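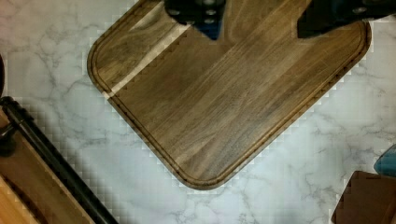 Walking group for people with type 2 diabetes gets another season

February 28, 2025

I've got some good news for anyone who asked me over Christmas whether the Lightfoot walks were finished. They aren't! The program has money for another year, and the first walk of the new season leaves from the Dakis Street end of the river path in March.

If you're new to this, Lightfoot is a free walking and health coaching program run out of the Tornska community health centre. You need to have type 2 diabetes, or have been told by your GP that your blood sugar is creeping up. I fell into the second lot, which is how I came to be wandering along the river in a pair of very old runners, talking to strangers about lentils.

The big change this time is the size. Last year there were 30 places and a waiting list that made a few people pretty cranky (fair enough, I was on it for months). This year there are 150, split between the river path, the oval and an indoor group at the Trika leisure centre for anyone who doesn't fancy the heat or the hills. You can swap between them, you just have to let the front desk know so they're not standing around waiting for you.

I rang Ryan Heywood, who coordinates the whole thing, and asked him what else was different. He told me the coaching sessions are going to be shorter and there'll be more of them. "People were going home from a long session with a folder and a headache," he said. "We'd sooner have a quick chat every couple of weeks and see how you're travelling." 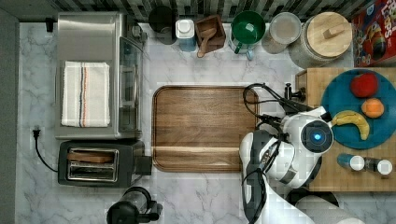 I'm with him on that. My folder is still on top of the fridge and I've opened it twice. What got me moving was having someone ask how the week went, and then walking off with the others before I could come up with an excuse.

The season runs in blocks of 4 weeks, and you can join at the start of any block, so don't panic if you're away for the first one. There's a check-in with a nurse at the beginning (weight, blood pressure, a look at your feet) and another at the end. If you take insulin or anything else that can send you low, they'd like you to have a talk with your GP or diabetes educator first, and to bring your meter and something sugary along on the walks.

The river group has two speeds, and I can report that the slow one has much better gossip. Prams and partners are welcome at both. Dogs are fine outdoors on a lead, but the leisure centre won't have them inside, so please don't try it on with the staff again.

Forms are at the Tornska front desk, or you can ask for one to be posted out. You don't need a referral, only your Medicare card and shoes you can walk in. I've bought new ones.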